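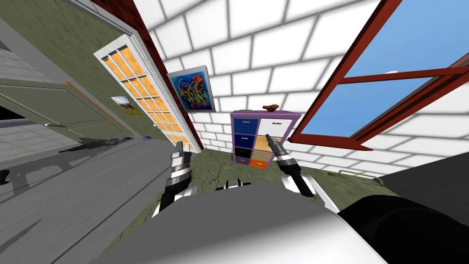 3 min read

Home Stories Robot Club Calendar Contact

The Orange Drawer

We wanted the orange drawer so badly. It was the bottom one on the right in the purple cabinet, and in the Zedonik simulator it was worth more points than all the others put together, so of course the whole Kernorby team had been dreaming about it since September.

I had the arms that afternoon. Left stick, left arm; right stick, right arm. Everybody else was packed in behind my chair, breathing on my neck and eating pretzels.

"Go low," said our captain.

"I am low."

"You're at the floor. Go low but not the floor!"

I loved that room. I knew it better than my own bedroom by then: the red window with the blue sky in it, the glass door glowing like somebody had left a fire going on the other side, the little brown thing on top of the cabinet. Half the team said it was a bird. The other half said it was a piece of wood with ambitions. We had argued about it for one entire practice -- our coach finally wrote BIRD on the whiteboard and underlined it, and then we argued about the whiteboard.

I brought the right gripper across until its tip covered a bit of orange. Somebody squeaked. I closed the fingers and pulled back, slow, slow, the way we'd practiced, and the arm came home with nothing in it.

"Again," said everyone, and I was already going.

That was try number 11. By try 15 the pretzels were gone. I started letting the arm drift between runs, poking around in parts of the house we never got points for, and that was how we ended up with the fish.

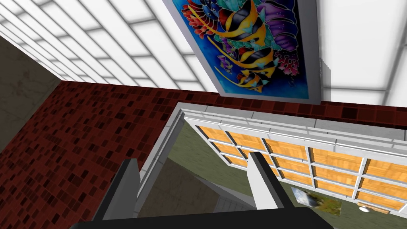 By the Kernorby Robot Club Story Desk

"Stop!" yelled our youngest programmer. "Stop, stop, what is THAT?"

It was a painting. It was a huge, gorgeous painting of striped angelfish, yellow and black, with coral all along the sides, and not one of us had ever seen it before. I had the gripper wide open right under it, two fingers up, like Magagula (that's our robot) was waving hello. There was a whole wall of dark red tile, too, tiny squares of it!

"We've been here for weeks," our captain said. "How big is this house?"

So we quit practicing and explored. I know, I know, the meet at Emendale was coming up and we should have been drilling. But our programmer pulled up a chair and noticed how I was holding the gripper, just hanging out with its fingers apart, and she said, "Why don't you come in like that?"

"Like what?"

"Open. You always start closing before you get there. I've been watching you do it all day and I thought it was on purpose."

It was not on purpose.

She changed one line so the fingers couldn't close until I pressed the second button. I drove back to the cabinet with my palms sweating all over the sticks. Wide open, low but not the floor. Second button. Pull.

Try 23, and the drawer slid out, and the noise we made brought the band teacher in from across the hall with a trombone still in her hand. She wanted to know what was in it.

We all leaned in to look. It was empty, and we cheered for that, too, and then I passed the sticks to the next driver -- it was her turn, and she wanted to see the fish.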